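Plader Textiles
Trade News
January
By the Plader Communications Office

Samples, Lead Times and the Trade Library: An Interview with the Head of Contract Services

Plader supplies woven upholstery, drapery and wall textiles to design firms and dealers through its own showroom in Villia and through its distribution partner, Amaral. In January the company revised the way it lends and replaces sample materials. The Communications Office met with the head of Contract Services to discuss the new terms and what they mean for trade accounts.

The change that most accounts will notice first concerns memo samples. Under the earlier policy, a large memo could be kept for as long as a project remained open. "We had memos out on projects that had been finished for more than a year," the head of Contract Services said. "A designer in another office would call for the same pattern and we would have to cut a new one. For a limited colorway, that is yardage we would prefer to sell."

Large memos are now lent for two months, with one renewal on request. Small cuttings remain free of charge and do not need to be returned. An account that wishes to keep a large memo may purchase it at the cut-yardage price.

Asked whether designers had objected, the head of Contract Services acknowledged that some had. "Hospitality projects run long, and a client may not sign off for half a year. We have told those firms to call us. If the project is registered, we will extend the loan. What we cannot do is extend a loan for a project we have never heard of."

Project registration

Registration was introduced with the Guvley collection and now applies to every line. The form asks for the project name, the specifier, the expected quantity and the installation city. It does not commit the firm to an order.

"It protects the specifier," the head of Contract Services said. "When a dealer calls to price the same fabric for the same building, we can see who did the work." Registered projects also receive a reserved dye lot once a deposit has been paid. Reserved yardage is held at the Villia warehouse and is released in writing only.

The question of dye lots came up several times during the conversation. Guvley is piece-dyed, and small differences between lots are within the published tolerance. The head of Contract Services recommended that firms order a cutting for approval from current stock in every case, even where the office library already holds the color. "A card that has been beside a window for a few summers is no longer a good record of anything," he said. "We see approvals come in against cards like that, and then a complaint when the goods arrive."

Library visits

Plader's representatives will continue to update office libraries in person. Visits are scheduled twice a year for firms on the library program, and discontinued patterns are removed at that time. Amaral handles visits outside the home region under the same terms.

The head of Contract Services asked that firms set aside a shelf for the current binders and keep the older ones apart. The binders have been redesigned with a narrower spine, and seven of them now hold the full range. Each pattern page lists width, repeat, fiber content, abrasion rating and cleaning code. Flame certificates are no longer printed in the binder and must be requested by pattern number – a step taken after several accounts submitted certificates that had been replaced.

On digital swatches, he was reserved. Plader provides scans of all current patterns for use in renderings, but they are not accepted for color approval. "A scan is useful for a presentation. The hand of a fabric is half of the decision, and our customers know that."

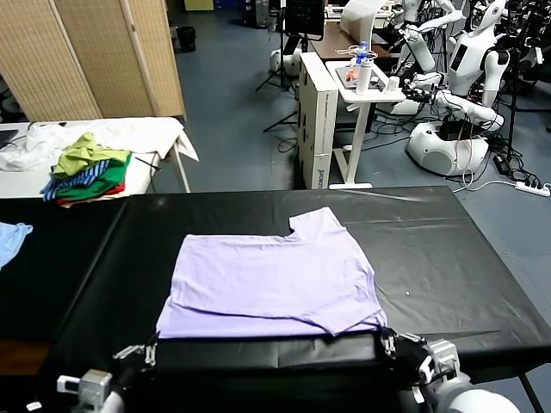
Terms for dealers

Dealers without a showroom may now apply for a partial library, consisting of two binders of their choice. The refundable deposit is credited to the account with the first qualifying order. Applications are reviewed by Contract Services, and a resale certificate must be on file before any material is shipped.

Return labels are included with every large memo. Samples should be rolled, not folded, and sent back in the original tube where possible. Memos returned with tape, staples or writing on the face will be billed.

The new terms apply to all samples shipped from January onward. Loans made before that time will be honored as written – accounts do not need to take any action on them.

Last updated: January

Contact Trade Services | © Plader Textiles. All rights reserved. | Back to top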